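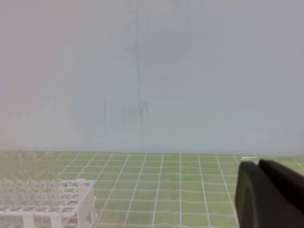 4. What We Bought, and What We Wish We Had Budgeted For

4.1 The arm was the easy part

When I started planning the Barnville bench I thought the arm would eat the whole budget and everything else would be pocket change. So I spent most of January comparing arms (payload, reach, repeatability, all the numbers on the front of the brochure) and hardly any time on what would sit around the arm once it was bolted down. I'd do that the other way round now! We settled on the small Lurkis arm with its standard two-finger gripper, bought through Torbridge, and the price we paid was within 3 percent of the first quote. No surprises there. The surprises were all in the lines I had written as "misc."

4.2 The work surface

Figure 4 shows the bench from the wrist camera: green grid mat, white plastic rack on the left, black gripper fingers coming in on the right, and a plain pale backdrop behind it all. Almost everything in that view apart from the gripper came out of the "misc." line, and it's what we look at all day long.

The mat was the cheapest thing on the order and it has earned its keep many times over. We use the printed squares to put racks back where they belong between runs, and a new student can pick that up in a few minutes without touching the software. I would still buy two next time. Several of the white lines in Figure 4 look a bit wavy toward the camera, and if you plan to lean on the grid for anything finer than "put the rack back on that square," please set aside money for a rigid printed board as well. We ended up ordering one for calibration, and it cost more than I'd like to admit for what is basically a flat thing with a pattern on it.

Racks deserve their own line too. I had put down a handful as lab consumables, which turned out to be the wrong budget code (our purchasing office had views on this), and a handful was too few anyway. By the end of the study we had ordered 25. They get scratched, they get borrowed, and once a batch is gone the next one may be a slightly different height, so the pick positions all have to be taught again. Buy them in one go if you possibly can.

4.3 The camera

I was stingy with the wrist camera and I'd like to talk the next person out of that. We picked a small one by weight and price, and I never asked for sample footage of a white object against a pale wall. Look at the rack in Figure 4: the front corner and its leg are easy to make out, while the part farther back goes hazy and nearly melts into the mat. The gripper also takes up a good chunk of the lower right, so whatever you spend on pixels, a fair share of them will be looking at your own fingers. A longer camera bracket is a small purchase and I'd get a quote for one up front. My colleague Jhosep Salazar wanted darker racks from the start, and I now think he was right, although the supplier charged extra for any color but white.

4.4 Time, which is also money

The arm took 19 days to reach us and then sat in its crate, all because I hadn't booked an electrician. Torbridge's installation visit had to be moved, and moving it carried a fee. Their terms were 90 days to pay from delivery, so the clock was running on a robot we couldn't switch on. Our final invoice was dated Jun 20, 2019, well after I had promised the department the spending would be closed.

If I were writing the request again, I'd ask for the arm and gripper on one line, the bench (mat, racks, backdrop, board) on a second, and camera hardware on a third, each with its own spares. I'd also ask for the service plan in the same round. We left it out to keep the total looking friendly and then had to go back for it, and going back is slow, with a fresh form and a fresh set of signatures.

We didn't include student hours in any of these costs. They were paid from a separate teaching fund and I never found a fair way to split them between this project and the others on the bench. Readers at places where staff time is charged to the grant should add their own figure before comparing totals with ours.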